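Kuto Wrist Camera Bracket, Mk 4
Sold as a kit, screws included, patience not

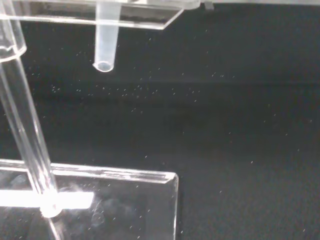

The Kuto started life on a shared bench at the Weria workshop, where Bohdan Romaniuk wanted his home-built arm to pick up a sample tube and put it back without breaking anything he'd have to pay for. The arm was willing. Its eyesight was dreadful. Three brackets went in the scrap bin before this one, and the second is still holding a door open.

Clear acrylic is a rotten thing to ask a small camera to look at. Edges turn into bright lines, the middle vanishes, and any lamp in the room turns up somewhere inside the plate. We do our testing with a clear stand over black cloth for exactly that reason. Black cloth also collects every speck of dust in the building, so your software will get to practise ignoring things.

What you get
Bracket, printed, black or grey
8 screws and a hex key you will lose
Cable clip
Paper template for the holes

Fit and size
Weight: 26 g without camera
Reach from wrist plate to lens: 58 mm
Tilt: 4 positions, set by hand
Fits the Agarwal wrist plate as it comes. The older Purach plate needs two holes opened up with a drill and a steady temper.

Before you order
Camera not included. Neither is the arm, though people do ask. The tilt is held by friction and one screw, so check it after a long evening's running. If your tube looks fine on the screen and the gripper still misses it, measure the offset again before writing to us. Bohdan answers the messages himself, usually after supper, and that will be his first question.

Next batch is due off the printer in August. Spare cable clips are sold separately.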